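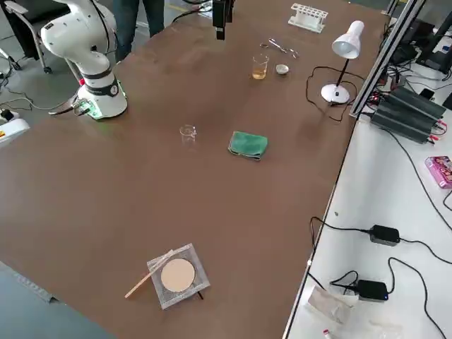
Small-scale bench glassware, part 2: layout and cleanup

In the last post I went through what to buy for a small chemistry bench. Since then I have had a few questions about where everything should go, so this one covers layout, the wire gauze, and cleaning.

My bench is a brown table with no fixed shelving, and everything on it is portable. The working rule is that glass stays away from the front edge and metal can go wherever there is room. I keep one beaker for liquid in use and one empty beaker for rinsing, transfers or waste. The two get mixed up easily if they stand side by side, so I leave a gap between them.

Wire gauze

The gauze is a square of metal mesh with a round ceramic disc at the center. The disc spreads the heat so that the bottom of a beaker does not take it all at one point. Center the glassware on the disc. If the beaker is wider than the disc, use a smaller beaker or a larger gauze.

Mesh corners bend with storage. Press them flat against the table before use and check that the gauze sits level on its support. A gauze that rocks on a tripod should be straightened or thrown out. I have replaced mine once, after the ceramic started to flake. The replacement came from Ilstead in July and the mesh is slightly stiffer than the old one.

Wooden splints can be left near the gauze while setting up. Move them before lighting anything.

Test tube rack

I use a white plastic rack. Plastic is fine for tubes at room temperature. It is a poor choice for a tube that has just come off a flame, and for that I would use a wooden or metal rack.

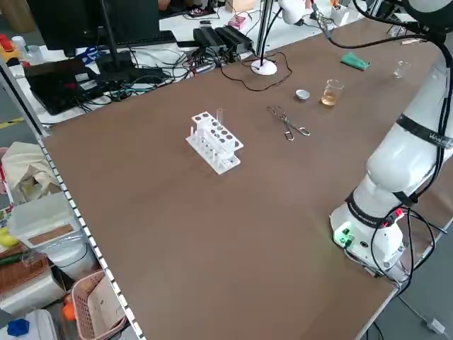 The pegs on a rack are for draining. A washed tube goes upside down on a peg and stays there until the inside is clear of drops. Tubes in the holes stand upright and are ready for use. Keeping to this saves having to inspect every tube before filling it. King-fai Liu wrote in to say he marks his clean tubes with tape, which works too, but the adhesive is a nuisance to remove.

Put the rack far enough back that a sleeve will not catch the tubes, and close enough that you do not reach over other glassware to get at it.

Tongs and dish

Crucible tongs are for crucibles and evaporating dishes. They are not beaker tongs, and the curved jaws do not grip a beaker wall safely. Lay them flat, with the tips off anything absorbent. After a hot transfer, set them on a heatproof surface until they cool.

A shallow dish evaporates faster than a beaker of the same volume. Fill it to a third at most. My notes for the last salt run give 7 mL of solution and 152 minutes to dryness at room temperature under a small fan. The fan accounts for a good part of that.

Lamp

A desk lamp with a heavy round base is adequate. The cord is the weak point. Run it toward the back or side, clear of the glassware, and tape it down if the lamp will stay put.

Cleanup

1. Empty the beakers into the waste container and label it.
2. Rinse all glass twice with tap water, once with distilled.
3. Drain tubes on the pegs, beakers on a cloth.
4. Wipe the metal dish dry straight away.
5. Brush the gauze. Do not soak it.
6. Wipe down the table last.

A sponge is good for the tabletop and the outside of beakers. For tubes you need a brush. Replace the sponge when it stains.

Part 3 will cover filtration, once the Brollunel funnels arrive.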